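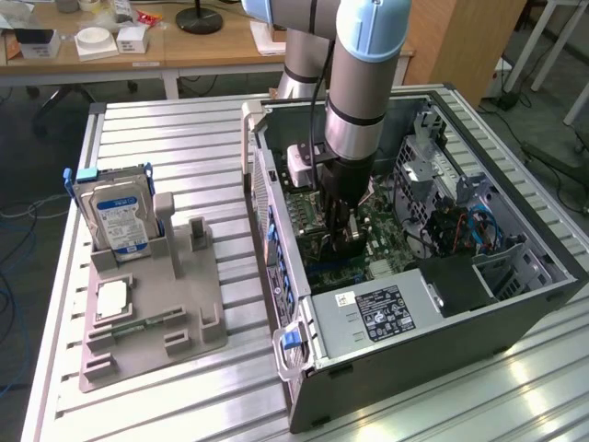 # Retiring Office Computers: A Thread from the Brumell Records and Equipment Office

**1/** Each March, the Brumell Records and Equipment Office reviews the desktop computers held by its member libraries. This thread sets out the rules for the coming round. Please read it through before sending in a list.

**2/** A computer is due for review when it can no longer run a supported operating system, or when the cost of repair is higher than its book value. Age alone does not decide the matter. Several older machines at the Umirach branch remain in daily use for catalog searches and will stay where they are.

**3/** This year's review covers 282 desktops. Of these, 140 are held at the main library and the rest are spread across the branches. Laptops, tablets and receipt printers follow a separate schedule and should not be listed.

**4/** Begin with the records. Branch staff should save any local files to the shared drive, then check the desktop, the downloads folder and any folder created outside the user profile. Scanned letters are the item most often missed.

**5/** Some files must be kept by law or by contract. Donor agreements, interlibrary loan records and incident reports fall into this group. If a file's retention period is unclear, hold the computer and write to the Records desk. Do not guess.

**6/** The Jiden branch has asked whether reading-room machines need the same check. They do. Patron sessions are cleared at logout, but staff have at times signed in to those machines during busy hours and left work behind.

**7/** Next, the drive. Every storage drive is removed or erased before a computer leaves the building. An erased drive needs a signed certificate showing the serial number of the drive – the serial number of the computer will not be accepted in its place.

**8/** Drives that cannot be erased are sent for shredding. They travel in the locked gray bins only, and the bin log must be signed at both ends of the trip.

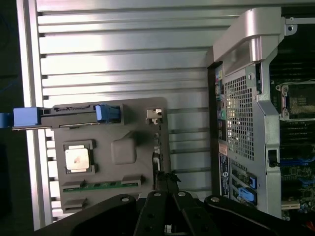

*Processor and socket, seen close up.*

**9/** Parts. Branches may keep working memory and power cords as spares. Processors and main boards should stay with the computer, as the recycler grades each unit as a whole and pays a lower rate for incomplete ones.

**10/** Monitors are handled in their own stream. Please do not stack them face to face on a cart, and do not tape cords to the screen. A monitor with a cracked panel goes in a box marked "damaged" and is listed on a separate sheet.

**11/** Donation. Computers that pass a basic check may be offered to local nonprofit groups through the Beneš Reading Fund. Requests are filled in the order received, with a limit of 15 units for each group. Staff may not reserve machines for themselves or for family members.

**12/** We have been asked why donated machines leave without office software. Our licenses belong to the library and cannot be passed on. Each group receives a one-page sheet listing free programs that open common file types.

**13/** Fees. Any single item first bought for more than $2000 needs written approval before it is removed from the inventory. This mostly affects map-room workstations and the large-format scanner computers. Approval forms are on the staff site under "Property."

**14/** Labels. Leave the asset tag in place until the inventory entry has been closed. Last year a number of tags were peeled off early, and matching those computers to their entries took the better part of a month.

**15/** Pickup begins at 8:30 a.m. on the day assigned to each branch. Equipment should be on the ground floor by then, with the hallway and fire exits kept clear. Drivers will not collect from upper floors or basements.

**16/** Replacement computers are ordered under a different budget line. Sending in an old machine does not create a request for a new one. Branches that need a replacement should fill out both forms and note the first form number on the second.

**17/** Questions about files and retention go to the Records desk. Questions about pickup, carts and bins go to the Equipment desk. Branch lists are due by the last working day of March – lists received after that will be held for the fall round.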